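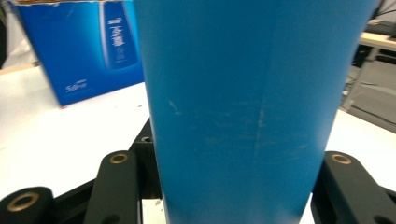

Ernitz Open Day Recordings

4 min read

This folder holds what was recorded at the Ernitz open day in September, when the workshop was opened to the public and the public was handed a gripper. It is a small set, it has a theme (bottles), and it was collected by people who had mostly come in to get out of the rain. Read this file before you train anything on it. Read the known problems twice.

What's in it

There are 300 episodes. An episode is one attempt by one visitor to pick up an object, move it and put it down again, using a hand-held gripper with a camera on it. Each episode has the gripper video, a text file with the task line, and a grade. Part of the set also has a second video from head height, which shows the hands and the table.

The set is split into 17 sessions. A session starts when a visitor takes hold of the gripper and ends when they give it back, which in the case of session 11 took some negotiating. Sessions are not the same length. Teenagers did a handful of attempts each and wandered off toward the cookies. Retired engineers stayed until they had a theory.

How the day ran

The plan was a short talk, then a demonstration, then a turn for anyone who wanted one. The talk was cut after the first group because the gripper was lying on the table in full view and everyone kept looking at it. From then on we skipped straight to the turn and did the talking while people worked. Retention of the talk was about as good either way.

Every visitor got the same instructions: hold the upper body with one hand, steady the lower part with the other, go slowly, keep the camera pointed at the thing you want. The last of these was treated as a suggestion. A person who wants to see a bottle moves their own head, and it takes a few tries before they remember that the gripper would like to see it too. You can watch this being learned in nearly every session, usually by the third attempt.
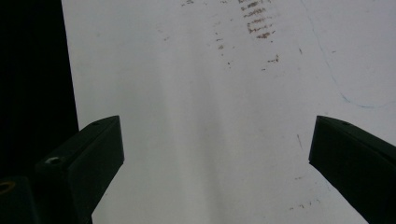 Closing the fingers was the part visitors liked best, and many of them did it a good deal more often than the task required. The openings and closings at the start of an episode, before anything has been approached, are labeled "idle" in the task file. Cut them or keep them. If you keep them, your robot may pick up the habit of snapping at the air like a lobster, and we will want to see the video.

Task lines

The wording was kept plain:

- pick up the bottle and set it down on the board
- pick up the bottle and hold it upright
- move to the object and stop before touching it

The third was added for small children and turned out to be the hardest for adults.

Grades

A grade is one letter, given on the spot by whoever from our side was standing nearest. G is good, P is partial, F is a failure. The standard drifted during the day. Morning grades are strict. By four o'clock a bottle that was still in the building was getting a G. We went back over the afternoon sessions the following Tuesday and fixed the worst of it, but generosity remains in the data, especially where the visitor was under ten or had brought cake.
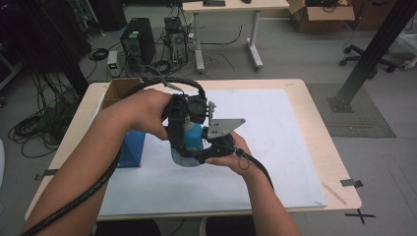

The head-height view is the better one for working out what people thought they were doing. It catches the grip, the elbows and the change of plan halfway. It was added late, so the early sessions have gripper video only, and the two views were lined up by hand. Expect them to be a little out. Where they are badly out, the episode carries a "sync" note.

Known problems

The board has marks on it and they stay put from one session to the next. A model with nothing better to do will learn the marks. Crop, blur or add your own clutter.

Sound was recorded and then removed. It was mostly advice from relatives.

Left-handed visitors were told to hold the gripper however they liked. We forgot to write down who they were.

Versions

Vevaneck is the raw set, with the idle stretches and the original grades. Majimbun is the cleaned set and the one you want. If a script asks for Kirnuvier, the script is old: that was a test folder, it contained one bottle falling over, and it has been deleted with some regret.

Use

Free for teaching and research. Please don't publish clips as evidence of how clumsy people are with robots. These visitors had one turn each and no lunch, and several of them beat our own staff, whose attempts are not included in the release.

Questions and corrections go to the Ernitz workshop desk. Give the session number and the episode number, and say which version you have.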